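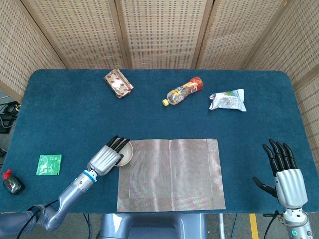
Seven pages. That's how long the house rules are at Rultance, and most of the people who work beside the machines there can recite page one without looking.

Page one is about hands. Where yours are, where the robot's are, who moves first. Everything else comes after.

Rules for two-armed robots in shared rooms have been slow to settle. The old factory answer was a cage – big fence, big lock, nobody in while it's powered. Fine for a welder. Less fine for a machine meant to lay a table or put away the groceries, where somebody has to reach in 40 times a shift to put a bottle back.

So the small outfits write their own. Rultance has the seven pages. Bumwood, further up the coast, has a single laminated card and a buzzer. Zeleke keeps a log, now at 751 entries, every stop and every near thing, and reads ten of them aloud on Wednesday mornings before anybody gets a coffee. I sat in on one. Dull, mostly. A sleeve. A dropped lid. A cable somebody stepped over instead of going the long way.

Cables come up alot, come to think of it. So does tape. A line on the floor is the cheapest safety gear there is and it only works if people treat it like a wall. Rultance's wording is blunt: over the line, arms stopped. Not slowed. Stopped. And the person crossing says so out loud, even if they're alone in the room.

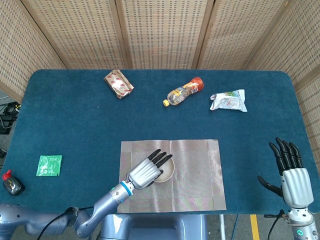 Then there's the arm that isn't doing anything. New starters watch the busy hand, the one at the dish, and forget the other. Page two says the idle arm counts as moving until the power is off. Page two also says soft objects first – packets, placemats, plastic – before anyone gets near glass or a blade. No hot liquid, ever. No open drinks over a joint.

Screens get argued over. Some like a divider round the table, keeps the background plain and stops people wandering through. The Zeleke view is that it also hides whoever is standing behind it, so their rule is a second person on the open side with a stop button in the hand. In the hand, mind. Not on the bench.

Nurnon, which trains operators for all three, wants one common set by July. It has a draft. The draft has the hands page nearly word for word, the floor line, the log. It doesnt have the buzzer, and Bumwood is cross about that.

The sticking point is sign-off. Who says a session is safe to start, the operator or the spotter? Rultance says both, every time, on paper. Zeleke says paper gets signed at the end of the day in one go with one pen, and has the log entries to prove it. They meet again next month.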